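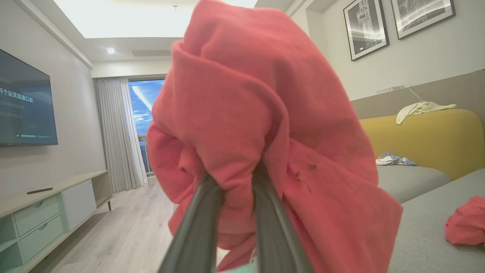

One of the operators told us at the end of the first month that picking up clothes was the easy part and that deciding what to call each attempt took longer than making it. We heard the same remark in other words from most of the group, and it changed how we ran the rest of the collection. This section describes the procedure as it stood after that change.

4.2 Collection in furnished rooms

The examples were gathered in furnished flats and not in the laboratory. Simex supplied the arm and the two-fingered gripper, and the recording software was written within the Fluria project. Nine operators took part. Each worked in the same flat for a whole session, and a session ended when the operator had recorded some 100 attempts or had been working for four hours, whichever came first. Breaks were taken between attempts and are not part of the recordings.

Two kinds of task were used. In the first, the operator guided the gripper to a garment lying on a sofa, closed the fingers on it, lifted it clear and carried it to a target chosen before the attempt. In the second, the gripper travelled through the room at a low height and stopped at a named piece of furniture. The second kind was added late, in March, when it became clear that the model trained only on grasps behaved badly whenever no garment was in view.

An attempt was kept whether or not the garment reached the target. Failed grasps, dropped garments and grasps that took hold of two items at once were marked as such and stayed in the set. We removed an attempt only when the recording itself was damaged, for instance when the joint readings and the video had drifted apart by more than a few video frames.

4.3 Labelling the grasp

Labels were entered by the operator directly after each attempt. The first version of the form asked for the garment type, the grasp point and the outcome. The grasp point caused the most trouble. On a shirt laid flat an operator can say "left cuff" or "hem" and a second person will agree. On a shirt picked out of a pile there is often no way to tell. In Figure 3 both fingers run up into the folds of a coral-red garment and vanish there, and the bulk of the cloth stands above them in a mound. From this view alone we would not want to say whether the fingers have hold of a sleeve or the body, or even with full confidence whether the item is a fleece or a sweatshirt. Our first form forced a choice in such cases, and the answers of two operators shown the same recording often differed.

The revised form allows "not visible" for the grasp point and "soft top, other" for the garment type. It also asks whether a similar item lies close by. This matters for any instruction that refers to colour. Figure 3 is a case of it: there is a second coral-red item lying on the sofa seat, so the instruction "pick up the red one" does not settle which piece is meant. Attempts of this sort were given a separate mark and were left out of the set used to train the language part of the model, though they remain in the set used for grasping.

We also tried to recover the grasp point afterwards by playing the recording backwards from the moment of release. This helped when the garment was dropped from a height and opened out as it fell. When it was set down gently on other clothes it gave no more information than the forward view, and we stopped doing it.

4.4 Moving through the room

Figure 4. View from the gripper at a low height in a living room, fingers open.

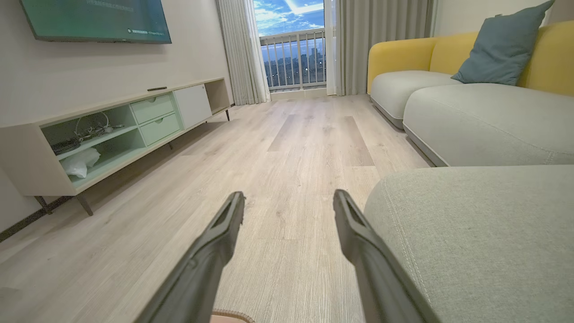 Travel attempts were recorded with the same camera and at the same rate as the grasps, so that one model could be trained on both. We had expected them to be simple. The difficulty is that a low camera sees large pieces of furniture only in part, and the operator, standing in the room, has a much better idea of the free space than the model will ever get from the video. In Figure 4 the way to the balcony door is open, with the television stand on the left and the sofa on the right, but the rounded front corner of the nearest sofa cushion comes very close to the right finger. An operator looking from above would steer a little to the left without thinking about it. A model that sees only the wrist view has to learn that a large grey shape filling the lower right of the image is something to move away from.

For this reason operators were asked to make part of their travel attempts from poor starting positions, close to a sofa or a table leg, and to correct from there. Without these, almost all travel recordings ran down the middle of the free floor and held very little information about what to do near an obstacle. An earlier set collected by Paredis had the same weakness, and we had trained on it for some weeks before we noticed.

Rooms were not tidied for the recordings beyond removing anything that could break or catch in the arm. Remote controls, loose cables on open shelves and plastic bags were left where they were if they stood outside the path. We think this is worth the extra labelling work - a model that has only seen cleared surfaces tends to treat any small dark object on a cabinet as a target.

4.5 Checks on the data

Every session was looked through by a second operator within 24 hours. The checker saw the video and the outcome label but not the grasp point, and entered a grasp point of their own. Where the two did not match, the label was set to "not visible" and no further discussion was held. This is a blunt rule and it throws away some correct labels. The other option was a weekly meeting over disputed cases, which we tried at the Krajčí site and gave up because the decisions made in one week were not followed in the next.

Lighting was not controlled. Curtains were left as the operator found them, and windows and glass doors often appear much too bright in the recordings while the furniture beside them is well exposed. We considered locking the exposure of the camera, but a setting that suited the window made dark cloth on a sofa hard to separate from its own shadow. Automatic exposure was therefore kept for all sessions, and the exposure value was stored with each video frame. The effect of using this value as an extra input is reported in Section 5.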